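Povden Bird Trust opens registration for winter waterbird count at Bunbridge

BUNBRIDGE - The Povden Bird Trust has opened registration for its winter waterbird count on the Bunbridge flats, and has released the final totals from last winter. Counters recorded 3,553 birds on the main count day, up from 1,607 the winter before. Wigeon and teal made up most of the increase.

The count covers the estuary from the old Yeoh sluice down to the ferry landing, along with the two freshwater lagoons behind the sea wall. It is carried out at high tide, when ducks and wading birds leave the open mud and gather on the salt marsh and lagoon edges.

"A single count can swing a lot from one year to the next," said Helge Torvik, who coordinates the survey for the trust. "We had a hard freeze inland just before last winter's main count, and that pushed ducks down to the coast. I would want to see a few more winters before calling it a trend."

Wigeon were found in large flocks on the short grass north of the Yeoh sluice. Teal were spread more thinly along the creeks, where they are easy to miss until they fly. Dunlin numbers held steady, and curlew were slightly down. Pintail, which had been absent from the site for several winters, returned in a small group and stayed on the lower lagoon until the end of the season.
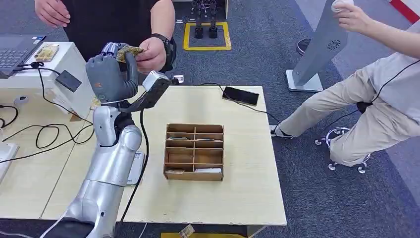 A card is held by both a robotic hand and a person in a black shirt.

The trust is changing how the lagoons are surveyed this season. In the past one team walked both lagoons in turn, and birds disturbed at the first were sometimes counted again at the second. Each lagoon will now have its own team, and both will begin at the same time. The sea wall teams will keep their existing routes.

Counters will also note whether each flock is feeding or resting. Torvik said the information is needed to judge which parts of the marsh the birds depend on at high tide.

"Knowing that there are wigeon in a field is useful," he said. "Knowing that they feed there on every big tide tells you a good deal more about how that field should be managed."

The count area has grown since the survey began. The grazing land at Zitberg, a low rise on the north side of the estuary, was added after the owners agreed to let counters use the farm track. The ground holds standing water through most of the winter and attracts golden plover and lapwing when the marsh is flooded. Access is by arrangement only, and the track remains closed to the general public.

Dogs are not permitted on any of the count routes. Visitors who come to watch birds on count days are asked to stay on the landward side of the sea wall until the teams have finished.

No experience is needed to join a team, but new counters must attend one training session before their first survey. Training covers the common ducks and waders, estimating the size of a flock, and filling in the recording form. Sessions are held on Thursday evenings at 7 p.m. in the Bunbridge ferry hall. Binoculars can be borrowed on the night. Telescopes are available for the lagoon teams.

Routes vary in difficulty. The ferry landing has a paved path and a bench and is suitable for people who cannot walk far. The Yeoh route crosses soft ground and two stiles, and rubber boots are required.

Registration closes when all routes are filled. Counters from last season have been sent a form and should return it if they wish to keep the same route. New applicants can collect a form from the ferry hall or from the trust's office in Povden.

A full species list for last winter, with totals for each section of the estuary, is available from the office on request.

About the Povden Bird Trust

The Povden Bird Trust surveys and protects bird habitat along the Bunbridge estuary. It has over 2,000 members and manages the two freshwater lagoons and part of the adjoining salt marsh.

Press contact: Helge Torvik, survey coordinator, Povden Bird Trust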